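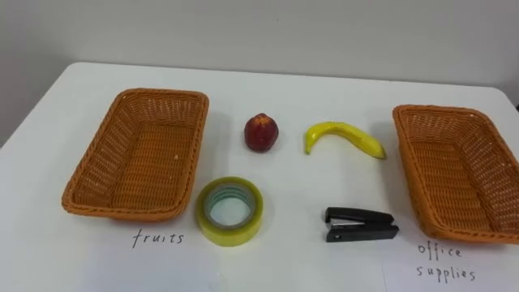
Gremwood held its remembrance walk in May, and I'm so glad I went! Almost 180 of us set off from the old station at 11, following the road the wartime evacuees took to the village school. If you're picturing the hamper at the start, think of a rectangular woven basket, orange-brown like the one on the left of the white table, only filled with paper name tags – each of us took one and carried it the whole way. Mine belonged to a girl of seven. I read it again and again.

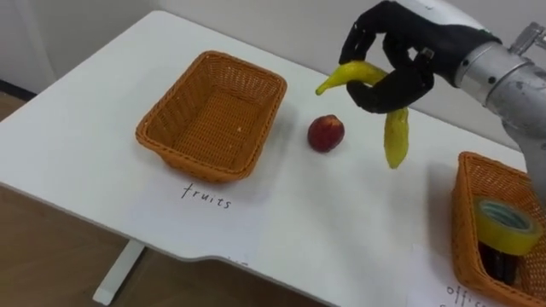

A reader has already written in to say that the last stretch, past the chapel, used to be done in silence, and could it please be again next year. I'd love that.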